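Student Projects > Manipulation and Data Collection
Thread: Backpack task, two-hand grippers, how are you splitting the episodes?

bondia_lab3
Our club is doing the backpack task for the spring project, and we have to hand in the dataset in April. We use hand-held grippers, one in each hand, with a marker cube on each. The camera is worn on the head. The task sheet says "pick up the bag, turn it over, set it down with the straps up." That is all it says.

We have 329 episodes so far. Half the team wants to cut each one into a grasp part, a turn part and a place part. The other half wants to leave them whole. What did other teams do?

torquewrench
We left ours whole. Cutting takes a long time and people don't agree on where the turn starts. Two of us labeled the same batch and our cut points were 15 frames apart on a lot of them.

mapleseed
I would cut them. If you leave them whole you can't tell where the policy is failing. We trained on whole episodes last year and spent weeks guessing. When we went back and split out the grasp, it was clear that the grasp was the problem.

torquewrench
You can find that out by watching the rollouts. You don't need to label the training data for it.

mapleseed
We watched the rollouts. A bad grasp doesn't always drop the bag. Sometimes it slips a little and then the placement is off, and you blame the placement.

bondia_lab3
Thanks both. Second question. We lose tracking on one cube or the other in a lot of the turns. 19 episodes were bad enough to throw out. Is that normal?

hinge_and_pin
It's normal for a soft bag. The fabric comes up over the cube when you rotate your wrist. A few things to check:

Do the turn slower than feels natural.
Keep your forearms out to the sides.
Hold the bag by the edges and leave the strap padding alone until the bag is flat.
Tilt your head down before you start, so both cubes are in view for the whole turn.

torquewrench
I disagree with the slow turn. If all your demos are slow, the policy is slow. Ours took so long on the demo day run that it timed out. Do it at normal speed and throw out the bad ones.

hinge_and_pin
Slower, I said. I didn't say crawl. Our runs finished inside the limit.

zamach_club
We are the Zamach team, same task. We had more trouble with the desk than with the bag. Our adviser wanted us to record on a normal work desk with the monitors left on it, so the background would look like a real office. It does, but you have less room to turn the bag, and you end up working near the front edge.

mapleseed
Dark bag or light bag?

zamach_club
Dark gray. We have a second one in red that we haven't used yet. The gray one has a light patch in the middle, which helps when we check by eye which side is up.

bondia_lab3
Can you post what your hand positions look like? We keep arguing about whether to hold it by the sides or by the top.

zamach_club
Sides. Left gripper low on the bag, right one up by the straps. Back panel is up in this one.

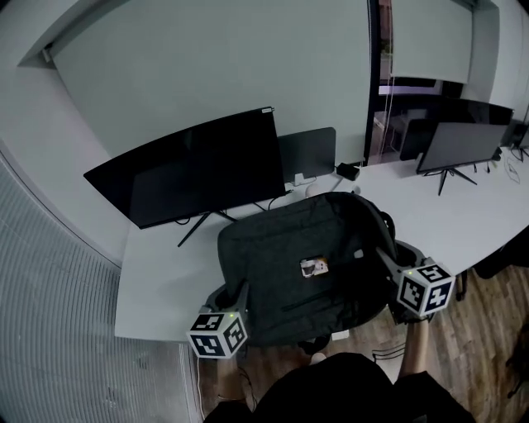 Re: hand positions

bondia_lab3
OK, that is wider than what we do. We have both grippers near the top, and I think that is why the fabric gets in the way. How did you decide on one low and one high?

zamach_club
Trial and error. With both low, the strap end flopped over. With both high, the bottom swung. We wrote it into our team sheet so everyone does it the same.

hinge_and_pin
That bag hangs over the desk edge a bit. I would start it farther back. If the policy learns to put it there, you will get drops.

zamach_club
Fair. The stands are behind it, so there isn't much room to go back. We could move the big monitor.

torquewrench
Leave the monitors and vary the start position. Some near the edge, some not. If every episode starts in the same spot you have a different problem.

mapleseed
Agree with torquewrench on this one.

hinge_and_pin
I still wouldn't let any of them hang over. Vary it inside the edge.

bondia_lab3
We are going to record a new batch with the low and high grip and cut only that batch into parts. The old ones stay whole. I will post the tracking numbers when we have them.

torquewrench
Keep the two batches in separate folders. We mixed ours and had to sort them by file date.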